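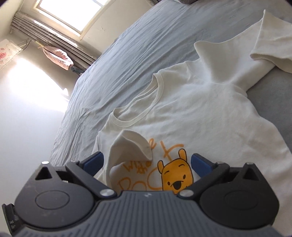 *White long-sleeved T-shirt with printed bear, laid out on a bed.*

# Clothing and Linen Assistant (part-time, permanent)

**Employer:** The Shevchuk Trust
**Place of work:** Grarkstead House, with occasional duties at Imlow Lodge
**Grade:** 3
**Pay:** £16 an hour
**Hours:** 954 paid hours a year, including annual leave
**Responsible to:** Dirk Teuber, Household Manager

The Shevchuk Trust invites applications for the post of Clothing and Linen Assistant at Grarkstead House. The Trust provides short-stay family accommodation for parents and children who have had to leave their own homes at little notice. Families stay for periods ranging from a few nights to several months. Many arrive with few clothes, and the Trust maintains a stock of clean, good-quality garments from which they may choose, together with a laundry service for those who wish to use it.

The post has become vacant following a retirement. The appointment is permanent, subject to a probationary period, and the successful candidate will be expected to start in November.

## The work

The Assistant is responsible for clothing and bed linen from the point at which it leaves the dryer or the airing room to the point at which it is back in a drawer, on a shelf or in the hands of the person who is to wear it. Washing itself is carried out by the laundry staff in the Jurklow building, across the yard, and does not form part of this post except in cases of absence.

In the year to last spring the household handled 3,267 items from the clothing stock, not counting residents' own laundry or bedding. The greater part consisted of everyday wear: T-shirts, jumpers, leggings, school trousers, nightclothes and socks. The work is steady and repetitive, and applicants should consider carefully whether it would suit them.

The main duties are as follows.

- Collect clean laundry from Jurklow each morning and check it against the bag labels.
- Turn garments the right way out, straighten sleeves and collars, and smooth them flat before folding.
- Fold to the household standard, which is set out in the handbook and demonstrated during induction.
- Inspect each item for stains, pulled seams, missing buttons and worn or cracked prints.
- Set aside anything needing repair and carry out simple mending by hand.
- Sort the clothing stock by size and type and keep the shelves in order.
- Prepare a bag of clothing for each arriving family from the list supplied by the office.
- Change and make up beds in vacated rooms.
- Record items issued, returned and withdrawn in the stock book.

Folding is done on the beds in vacated rooms as well as at the table in the linen room. A bed gives space to spread a garment fully and is often the better surface for long sleeves, which should be drawn out and laid across the back of the shirt before the sides are brought in. Printed fronts should be folded so that the picture remains visible on the shelf. Children choose by the picture, and a shelf of plain white rectangles is of little use to them.

Residents' own clothing must be kept strictly apart from the stock at all times. It is to be folded with the same care, returned on the day it is collected, and never discarded, altered or mended without the owner's agreement, whatever its condition.

## Hours and pattern of work

The hours are annualised. The usual pattern is a morning shift beginning at 8.30 am, worked during the week according to a rota issued a month ahead. Additional hours are required when several families move in or out together, and fewer are worked at quieter periods. Pay is divided into equal monthly amounts so that it does not vary with the rota.

Weekend work is not normally required. The Assistant will be asked to cover for a colleague at Imlow Lodge from time to time. Travel between the two houses is paid, and a place in the Trust's van can usually be arranged for those who do not drive.

## The person

No formal qualifications are required. The Trust is looking for someone who is careful with other people's belongings, who can work alone for much of the morning, and who will be courteous and discreet with residents. Conversations overheard in corridors and bedrooms are not to be repeated, and this is treated as a condition of employment.

Applicants should be able to show:

- experience of laundry, housekeeping, clothing retail, care work or the running of a household;
- a reasonable standard of hand sewing, sufficient to replace a button or close a seam;
- the ability to read care labels and to keep a clear written record;
- an understanding of confidentiality.

Experience of working with children or with families under strain would be welcome. The ability to use a sewing machine would also be an advantage, though training can be given.

The post involves standing for long periods, bending to beds and low shelves, and carrying laundry bags across the yard and up one flight of stairs. The table in the linen room can be raised and lowered, and a stool is provided. Candidates who have a disability or health condition are encouraged to discuss adjustments with the Household Manager before applying or at any later stage. Those with sensitive skin should note that the laundry uses an unscented powder and no fabric conditioner.

## Terms and conditions

The probationary period is six months. Membership of the Trust's pension scheme is automatic for eligible staff, and annual leave is included in the paid hours stated above. Overalls are supplied and laundered. A midday meal is available to staff on shift at no charge.

The appointment is subject to two satisfactory references, evidence of the right to work in the United Kingdom and an enhanced criminal record check, the cost of which is met by the Trust. A conviction will not necessarily prevent an appointment. Any relevant matter will be discussed with the candidate in private before a decision is made.

## How to apply

Application forms may be collected from the front office at Grarkstead House or requested by post. A large-print version is available. Curricula vitae are accepted only with a completed form.

The form asks for a short statement in the applicant's own words. Please use it to describe any experience of looking after clothing or linen, whether paid or unpaid, and to say what draws you to the post. Experience gained at home or in caring for relatives will be given proper weight.

Shortlisted candidates will be invited to Grarkstead for a short interview and a practical exercise, in which they will be asked to sort and fold a mixed bag of adults' and children's clothing and to identify any items they would withdraw or send for mending. Speed is not assessed. Reasonable travel expenses will be refunded on production of a ticket or receipt.

Applicants who would like to see the linen room before applying may arrange a visit through the office. Visits take place in the afternoon, when the morning's work is finished and residents have been told to expect callers. Questions about the duties should be addressed to Dirk Teuber; questions about pay, pension or the form should be addressed to the office.

Applications should be returned in a sealed envelope marked "Clothing and Linen Assistant". All applicants will receive a written reply. Forms from unsuccessful candidates are kept for six months and then destroyed.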